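# Penner revises miter saw fence after drift complaints

Sun 26 July 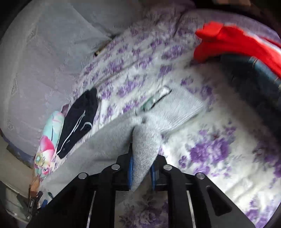 *A light gray knitted garment on a sheet printed with purple roses.*

Penner has issued a revised fence for its Dirka compound miter saw, following reports from trim carpenters that the original part moved under load during bevel cuts. The new fence carries part number 1111 and fits all Dirka saws sold to date.

The original fence was held to the table by 2 bolts, both on the motor side. Clamping a tall baseboard against the far end could push the fence out of square. The error was small on a single cut but showed up as an open joint on outside corners, where both pieces carry it.

The replacement uses 5 bolts spread along the full length of the casting. The bolt holes on the right half are slotted so that the two halves can be lined up with a straightedge before tightening. The sliding upper sections are unchanged and transfer from the old fence.

Winov, which distributes the saw, said the part will ship free to registered owners. Other owners can order it through any Winov dealer with the saw's serial number. Fitting takes 20 minutes with the hex key stored under the table. The miter scale pointer must be reset afterward, and Penner advises checking the blade against the fence with a square at zero before cutting finish stock.

The trim shop at Cakgate has been running the new part on two saws. It reported that crown molding cut flat on the table now closes without back-beveling, but that the slotted holes collect sawdust and need to be cleared before the fence is adjusted.

Saws built from November onward will have the new fence installed at the factory. The original part will no longer be stocked. Penner has not changed the detent plate, which some owners have also asked it to look at.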